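The district doctor who wants shorter lines and longer talks

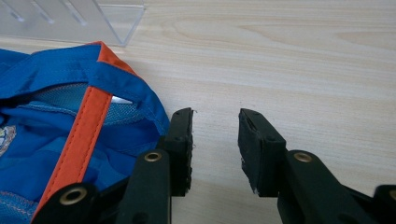
A blue bag with orange binding on a wooden table.

When the vaccination point in Kullham opened again in September, Lenni Riihimäki expected a quiet first morning. The letters to residents had gone out late, and the weather was bad. By nine o'clock there was a line down the stairs.

"I was happy and I was also a little ashamed," says Riihimäki, who leads the infection control office for the district. "People came, and we had two nurses. Some of them stood for 40 minutes. You can't ask an old man to stand for 40 minutes and then tell him that we are thinking of his health."

The district covers Kullham, the smaller town of Podon and the villages between them. In the last winter its hospital in Rinmont had to postpone planned operations when too many of its own staff were sick at the same time. This year the regional council has asked every district to write a plan before the cold months. Riihimäki's plan was accepted on Monday, after a discussion which lasted until the evening.

The part that caused most of the discussion is masks. The council wanted one rule for all public buildings. Riihimäki asked for a rule only in hospitals, care homes and doctors' waiting rooms, and a recommendation everywhere else.

"A rule must be something you can check," he says. "Who will check it in the library? The librarian? She has other work, and she knows everybody who comes in. In the hospital it is different. There people accept it, they even expect it."

He does not believe that the public has become careless. In his opinion people are tired of instructions which change often and come without any explanation. During the worst period his office published new advice four times in one month, and he admits that he himself had to look on the website before he answered the telephone.

"My mother called me and asked if she may visit her sister. I said, wait, I will check. She said, but you wrote it! And she was right, I wrote it."

The new plan has only two levels. At the first, life continues as usual and vaccination is offered without an appointment. At the second, visits to care homes are limited and the hospital may move staff between its departments. The change from one level to the other is decided by the number of hospital patients and the number of employees on sick leave, and both will be published every week.

Critics say this is too slow. The nurses' association in Rinmont would like a third level, with limits on large indoor events, and it has also asked for extra pay when staff are moved at short notice. Riihimäki supports the second request openly. On the first he is more careful.

"I understand why they ask. They are the ones who work the double shift. But if I close the sports hall, I need to be able to say what I get for it, and today I can't say this with good numbers. If I have the numbers in December, I will go back to the council myself."

The question of where to vaccinate is also still open. In Podon the old health center was sold, and for the moment the team uses a room in the Amini building, next to the bus station. The rent is paid until spring. Riihimäki would prefer a permanent place, with an elevator and enough chairs.

He also wants the nurses to have more time for each person. Many visitors come with questions about the vaccine which they have carried with them for a long time, he says, and some leave without an injection after the first talk.

"This is allowed. I tell the team, don't be disappointed. Give them the telephone number and say goodbye in a friendly way. Some of them come back, and they bring the husband."

The vaccination point in Kullham has now four nurses in the mornings and stays open later one evening a week. The council will look at the costs again before the end of the year.

We use cookies to improve your experience on this site. By continuing to read, you accept our cookie policy. Accept | Manage settings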